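The Patience of the Puppet

My job title at Indari says automation. What I do most days is sit in a chair and be somebody's hands, four feet from where my own hands would do fine.

The task is taking old desktop computers apart for parts. I can do one before my coffee cools. Working the arm by remote control, I need 21 minutes on a good run, and we want 300 good runs, so that the model can study me and conclude that this is how a computer is opened. 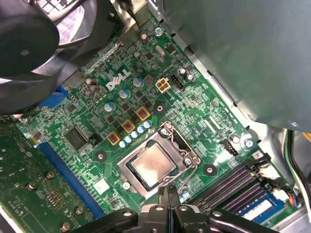
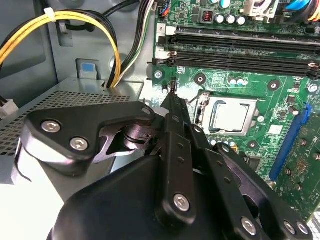
My complaint is with the word "demonstration," which suggests that I know what I'm demonstrating. Most of what I know about the inside of a computer lives in my fingertips, and the controller leaves those at home. Take the little metal lever beside the processor. By hand I'd feel it give and never think about it again. By remote I creep up on it, miss, back off, and creep up again, and all of that creeping goes into the record as expertise.

The people at Kendska, who sell the other approach, would have me grab the arm and drag it through the motions. I tried it in November. It's better, in the way that dancing with a refrigerator is better than mailing it instructions. You do feel the weight of things, mostly the refrigerator's.

I still think showing beats programming. But we should pay for slow, fussy showing and stop rewarding the highest count by Friday. My best 19 runs are worth more than the rest of the pile, and I'd like permission to throw the pile out.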